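Notebook - static discharge and fiber shed on pile fabrics
Saturday, August 17, 2024

Picking up from the shed trials. The Liltberg tumbler is back in service after the belt change and I reran the blank before doing anything else. Blank filter gained nothing the balance could resolve, so the gasket is seating again and the odd readings before the belt change should be struck from the summary sheet. I have put a line through them on the paper copy. The spreadsheet still needs doing.

Sample 2923 is the polyester fleece from the Dalusham roll. Conditioned overnight in the cabinet, then cut with the hot knife on all four sides. Earlier pieces were cut with scissors and shed from the edge, which swamped whatever came off the face. With the sealed edge the filter catch dropped to 61 mg on the first cycle. Second cycle was lower, third lower again, and the curve looks like ordinary loose-fiber loss from finishing. No sign so far of pile pulling out at the root.

Sample 1871 is the older Zukmont knit, same nominal weight, brushed on one face only. It gave a longer tail: still losing fiber on cycle 3 at close to the rate of cycle 2. Under the stereo microscope the broken ends are frayed, so this is breakage in wear and the cycle count needs to go up before the two fabrics can be compared at all. Do not quote the 1871 numbers to anyone yet.

The full-size pieces are a separate question. A swatch in a clamp lies flat and a blanket on a bed does not. It sits in ridges, the ridges take the rubbing, and the valleys hold whatever has come loose. 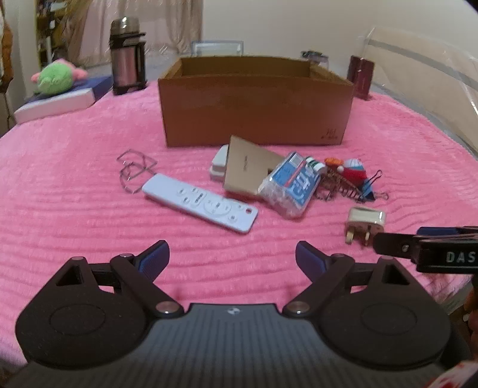
Pink blanket on bed, pile side up, with carton.

For the full-size work I want the contact load defined before anyone starts another run. Cardboard is a fair abrading surface and easy to get, but a cut flute edge and a flat liner face are different tests and should be logged as such. Proposal: flat liner face down, fixed mass, fixed stroke, direction of pull marked on the fabric with a tailor's tack. Marker ink is out. It stiffened the pile on the last piece and the stiff patch showed up in the tape lift.

Tape lifts: use the wide roll, one press with the hand roller, peel at a low angle, straight onto the clear sheet. Two of the older lifts were pressed twice and picked up backing yarn. They are marked with a P in the corner. Keep them in the folder but leave them out of the averages.

Static. The Sundqvist field meter was zeroed against the grounded plate and then left on for the full warm-up. Readings on the fleece straight after rubbing were all over the place until I stopped holding the meter by hand. With it on the stand at fixed height the spread closed up and decay could be followed to the point where the needle settles. Decay is slower across the ridges than along them. I do not trust this yet - the direction effect could come from the stand sitting on the same table as the sample. Move the stand to the window bench and repeat.

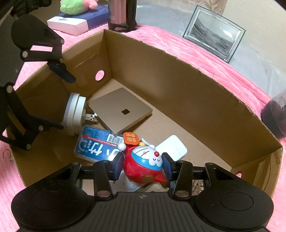
Humidity matters more than anything else in the static set. The cabinet holds its set point with the door shut and loses it as soon as the door opens, and the recovery is slow enough that a sample taken out late in a series has seen different air from the first. From now on: one sample per door opening, note the cabinet reading before and after, reject if the two differ by more than the figure on the door card. That makes the series longer. The December series was done the fast way and shows a drift from first sample to last that I had put down to the fabric. It will have to be repeated, at least for the polyester.

Softener is the other unknown. The Dalusham sheet says finished, with no word on what with. Rinse one piece of 2923 in plain water, two changes, line dry, recondition, and run it beside an untouched piece. If the decay times come together the finish is doing the work and the knit hardly matters.

Open items
Repeat 1871 at a higher cycle count.
Stand to window bench, rerun both directions.
Order filters. The box is down to the last sleeve.
Correct spreadsheet for the struck readings.
Cabinet door seal is lifting at the lower hinge side, taped for now.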